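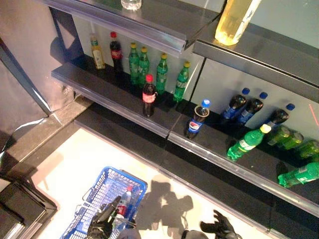 Home | Projects | Gallery | Partners | News

Faltetti Shelf Handling Collection – Gallery

The Faltetti project gathers recorded examples of everyday store tasks for use in training a robot control model. The current round, held at the Mandville test store, covers drinks and small packaged goods. It has produced 1,899 recordings, of which 1,675 have passed review. The collection is directed by Shanti Bansal.

Head and wrist views are recorded together and stored as one example.

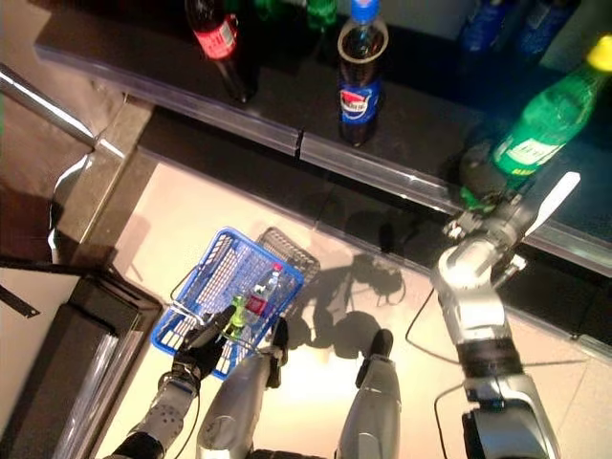
Right hand on a green soda bottle, left hand on the basket rim.

Each recording is given a short written instruction and checked by two reviewers – one for the motion, one for the wording.

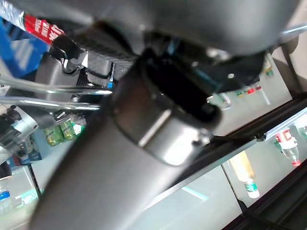
Are unsuccessful attempts kept?
Unsuccessful attempts are kept in a separate set and labeled with the step at which the task failed. Partner groups may request them from the project office.

The next round will open in June at the Prundthorpe site.

Contact the project office | © Agarwal Institute | Back to top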